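September, 4:40 p.m.

I have spent the better part of the day on a carrot. One carrot. Solange wanted to know at lunch what I'd been up to since nine and I told her "plates," which sounded more like a career.

The carrot goes on the plate. Then it comes off the plate and goes back on the plate, and Solène writes something down in the green notebook and says "again" in the voice of a dental hygienist. My knees have opinions about the plank floor. By three my shoulders did too, the backpack being the sort of thing that feels like nothing for the first 16 minutes. 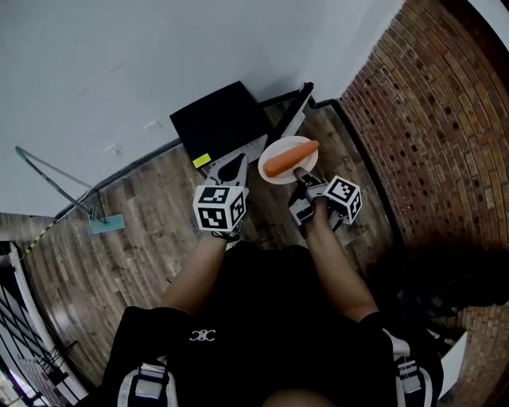
Lolia Kitchen Tasks Team, ground floor

It lay nicely across the plate in the end, corner to corner, if a round plate had corners. I was prouder of it than I was of my driver's license. Solène allowed that it was fine.

The tomato people at Skirna are on 1,678 or so they claim. I don't believe them, and I also don't know what they do with the tomatoes. We've been through five carrots since Monday's delivery got mixed up with the Nanness order, and three of those went into Rainer's soup, which he served back to us without a word.

Must bring a cushion. Must also buy something for dinner, preferably a thing that isn't orange. There are still carrots in my own fridge and I can't look at them. Solange says tomorrow might be forks.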